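Sliders Before Lunch: A Morning With the Cell Planner at Juster

The day shift at Juster starts at seven, and by a quarter past the lead cell planner already has her coffee parked on the wrong side of the keyboard. She has worked at the company for 11 years, nine of them on the test benches, where her job was to push, pull and slide the controls on finished audio panels until they either passed or didn't. She asked us not to print her name ("my mother will frame it"), but she was happy to talk about everything else.

"I loved the benches, I really did," she says. "But you'd do 400 slider strokes before lunch and your thumb would let you know. We had tape, we had braces, we had one of those squeezy balls in every drawer. People went home and couldn't open a jar!"

Juster builds mixing and control panels for small theaters and radio rooms. Every slider has to travel the full length of its slot without sticking, and for most of the company's life a person checked that by hand. Two years ago management bought the first robot arm for the work, and the bench crew was asked who wanted to learn to plan its tasks. She put her hand up before the sentence was finished.

What she does now happens mostly in simulation. She and her team build a room, a table and a task in a program they call Flullato, and they try out the arm's moves there before any of it goes near the shop floor.

"It's so much fun, and I don't care who hears me say that," she says. "I can set up a layout at eight, hate it by nine, and have a better one by ten. On the floor that would be a day of moving furniture and a lot of apologizing."

The reach to the panel is what she spends most of her time on. A slider handle is a small thing to go after, and the fingers have to come down beside the others without brushing them.

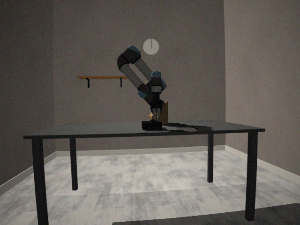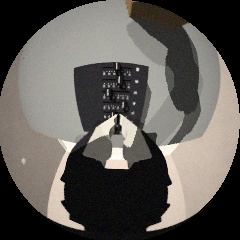
"Where the handles start out matters a lot," she goes on. "If they're all lined up in the middle, you learn nothing. So I scatter them. One over here, one way over there, the way a tired sound tech would leave them at midnight. That's bench knowledge. I know which positions are annoying because my own hand got annoyed by them."

She comes back to that point several times. When the project started, the plan was to have an outside firm, Arnaud, write all the tasks. Their engineers were good, she says, and quick, but they had never stood at a bench. The first set of tasks ran every slider from end to end at one steady speed.

"And I said, okay, but who moves a slider like that? You nudge it. You go back a hair. The sticky ones stick when you change direction – that's where you feel it. They wrote it all down. They were lovely about it, and after that they called us every Thursday with questions."

The changes for the crew have been bigger than she expected. The old bench room had a rhythm to it, with the radio on and everybody facing the same way, and she misses the talk. Some of her coworkers moved to final assembly, some went to repairs, and 2 of them joined her in planning. Pay went up for the planners but stayed where it was for the others, and she thinks that still needs fixing.

"I'm excited about this stuff, you can tell, but I won't say it was smooth for everybody," she says. "There was a month when people didn't know where they'd be sitting. That was too long. If another shop asked me, I'd say tell people their new job the same day you tell them about the arm."

The hand checks haven't gone away, either. Any panel with a new slider part still goes to a person first, and so does anything that comes back from a customer. A bench veteran runs those, and she will tell you within a stroke or two if there's grit in the slot.

Next up is a panel line called Pluria, with shorter slots and handles set closer together. The planner has already started on the table layout and thinks the approach angle will have to change. She's hoping to have a first version of the task ready for the crew to pick apart in December.

"They'll find nine things wrong with it," she says, reaching across for the coffee. "I've told them to bring a list."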